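Notebook, July, started 6:40 am

Soil moisture probes, raised beds behind the Gevholm shed. Second go at writing this up, the first page got rained on.

Itziar Ortuño wants to know if the Dimell probes are worth keeping before we buy more for the Pacheco plot. My answer so far is no, but I've only got one bed I trust, so take that for what it is.

Setup as of this morning. Two probes in bed 6, one at finger depth and one down near the bottom of the spade cut. One probe in the bean bed. The old tensiometer is still in bed 6 as well, with the cracked cap taped over. Logger was reset last night and the clock is right for once.

Raw count at the shallow probe was 2587 before watering. I gave the bed one full can, waited 60 minutes, and read it again. It had moved by 261. Sounds like plenty until you pull the probe out, push it back in a hand's width to the left and get nearly the same jump with no water at all. So I don't know what that 261 is made of. Some of it is water. Some of it is how hard I pushed.

The Flemus leaflet says to "firm the soil gently around the sensor". Gently is not a unit. I firmed it with my thumb, then with the back of the trowel, and the trowel reading came out wetter both times. Packed soil has less air in it, so fair enough, but then the number tells me about my trowel.
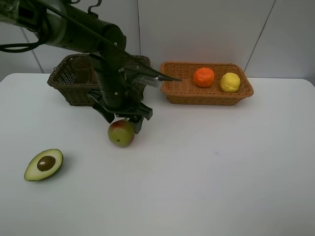

Arm over the white table, gripper around a small apple.

The deep probe behaved better. It sat flat all through the first hour and crept up after breakfast, same as the tensiometer did. I'd believe that one. I would not believe the percentage the app works out from it, which has the bed soaking wet while the kale is hanging like old socks.

Bean bed: no useful reading. Probe went in beside a stone. Moved it, hit a root, gave up. Leave that bed out of any averages please, whoever is typing this up.

Mulch question. Itziar thinks the straw is keeping the top layer damp and that's why the shallow numbers wander. Could be. The straw was also on there in June when they didn't wander, so I'm not sold. Easy enough to check: rake half the bed bare, leave the other half, same can of water on each.

To do
Rake the north half of bed 6
Weigh a scoop of soil, dry it in the oven, weigh it again — do this before trusting any colour bar in the app
Mark probe depth with tape so we all push to the same line
Ask at Dimell if the calibration is for sand or clay, we have neither

11:15 am, added. Shallow probe has dropped back below where it started. Sun is on that end of the bed now and the cable is warm to touch. Shaded it with a seed tray. Will read again after lunch and leave the tray on overnight.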